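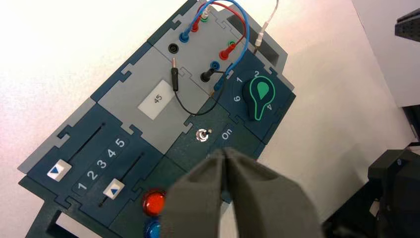 March, a little after six in the morning

Slept badly again and got up at five. It is easier to write this now than tonight, when I will be too tired to get the order of things right.

Yesterday was the first full day of clearing out the Ornwood house. I had told myself it would take a weekend. Annelies came over from Rastlow with her car and a roll of garbage bags and said it would take until summer, and after one day I think she is closer than I am. We did the upstairs hall, the linen closet and half of the small bedroom. The linen closet alone took until lunch. Mother kept every sheet she ever owned, including the ones worn through in the middle, which she had cut down the center and sewn back together with the outside edges in. I remember sleeping on those. There was a seam right under your spine.

We made three piles in the hall: keep, give away, throw out. By noon the keep pile was the biggest, so we went through it again and were stricter. Annelies wanted the blue tablecloth and I wanted the tin with the buttons. Neither of us wanted the curtains. I put them with the things for the church sale, then took them back out when I saw the moth holes.

Lunch was bread and cheese on the back step. It was warm in the sun and cold as soon as you moved out of it. The snow is gone from the yard apart from a strip along the north wall of the shed. The pear tree looks bad. One of the big limbs has split where it meets the trunk, and I don't know if that was the ice in January or if it has been like that for years. I will ask Aivar Vaher about it. He did the apple trees on the Kivi road last spring and they came back well.

In the afternoon I started on the desk. The top drawers were what I expected, mostly receipts and dead pens, and the instructions for a washing machine she got rid of long ago. The bottom one was locked. Annelies found the key on a nail inside the closet door, where we had both been reaching past it all morning.

It was letters. They were in bundles with string, sorted by who had sent them. The thickest bundle was from Aunt Liis, from the years she lived in Gunholm. I had known they wrote to each other but I thought of it as Christmas and birthdays. Annelies sat on the floor and counted them while I did the shelves. There are 79. She put them in order by the postmarks where she could read them, and most are two or three weeks apart, and then there is a gap of nearly a year. After the gap they start again as if nothing had happened, with a page about the price of coal.

I read five of them before I made myself stop. They are very ordinary. Liis writes about her landlady, a bad tooth, a coat she is having altered, whether she should take the job at the cannery office. In one she asks Mother to send the pattern for the gray vest and says she will pay the postage this time. I had not thought about how young they were. Liis must have been twenty-four or so in the earliest ones. Her handwriting is the same as it was on my graduation card.

What I would like to have is the other half. Mother's answers must have gone to Gunholm, and when Liis died her apartment was cleared by her husband's side of the family. I have an address for one of them. I might write. I would not expect much.

Annelies thinks we should copy them all and each keep a set. I said I would price it. She also thinks we should try to find out about the gap, and I am less sure. I have a guess what it was. I was small, but I remember Father not wanting her name mentioned at the table, and I remember that it passed. Mother never spoke about it to me and she had forty years in which to do it.

We stopped at dusk because the bulb in the small bedroom went and there were no others. I drove back with the letters on the passenger seat in the button tin's cardboard box, and the tin itself rolling around on the floor. Roughly two hours on the road with the construction past Rastlow, where they have it down to one lane. Heated up soup. Called Annelies to say I was home, and she had already remembered four things we had forgotten to do, the main one being to turn off the water to the outside tap. It may freeze again this week. I will have to ask the neighbor to go in.

The bill for the furnace repair was in the mailbox when I got home. It is 971, more than the man said on the phone. I will call them at nine. If they can't explain the difference I will pay what was agreed and let them write to me.

Things for today: the neighbor about the tap. The furnace people. Light bulbs, and more bags, the thick kind. Find Aivar's number, which I think is on the back of last year's calendar. Return the library book that was due while I was away. See if the copy place still does a cheaper rate for large jobs.

My back hurts from the stairs. I should have let Annelies take the mattress end.

It is getting light now and the gulls have started up on the roof across the street. I am going to make coffee and read one more letter, the next one in order, and then put the box away until the weekend.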